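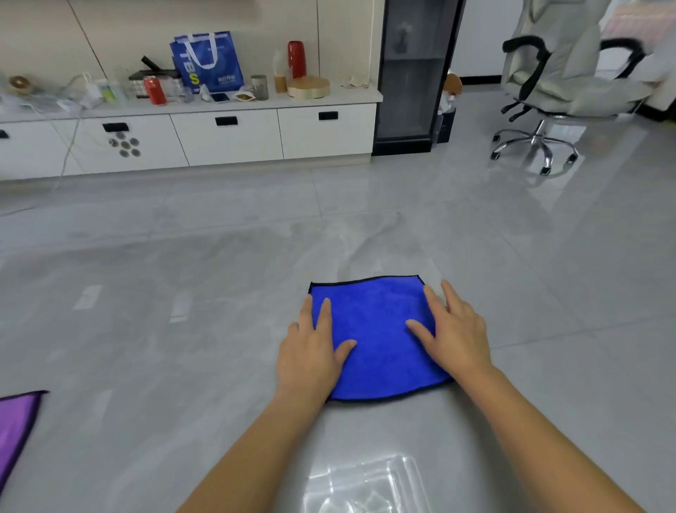 Ningsih asked whether we really need a written rule for when a towel counts as flat, and if the labelers couldn't simply use their eyes. Fair question! I said yes we do, and then spent most of the day finding out how hard it is to write one.

23 October 2024, Clasorham towel folding, demo rules, second draft

Went through the 440 clips from the first batch with Bayu. We each marked the moment where flattening ends and folding starts, without looking at each other's marks. We disagreed on 234 of them. More than half! I love this result, because nearly all the trouble comes from one spot: I stopped the clock when the hands stopped pushing, Bayu stopped it when the hands left the cloth. Both make sense, and the policy can't learn both.

So the rule as of tonight:

Flattening ends on the first frame where both palms have lifted clear of the towel. Pressing with spread fingers still counts as flattening even if nothing moves.

A wavy edge is fine. A corner tucked under is not, go back and fix it inside the same clip. Don't cut and restart.

One towel per clip gets worked. Other towels on the floor may stay where they are, but don't touch them until the clip is closed.

Leave the room lived in. Faizal wanted bare counters for the next batch and I argued hard against it (sorry Faizal). Glossy tile with reflections, stuff on the cabinets, a chair nearby, all of that is what the robot will meet in a home. Do keep phone screens face down and mail out of view, that part of the privacy sheet hasn't changed since March.

Sleeves: pushed up past the wrist, both arms. Beathag's wrist tracker gets very confused by loose cuffs.

Tried the new wording on clips 1 to 40 after lunch and we differed on 2. Two!! Both were towels where one palm lifted and came back down. Added "and stay lifted for a full second" to the first rule, need to recheck those.

Still open: what to call it when somebody smooths with the forearm. Syahrul says ban it, I'd like to keep it as its own label, it's a lovely efficient move. Ask Ningsih, then send the sheet over to Simanjuntak before they record any more.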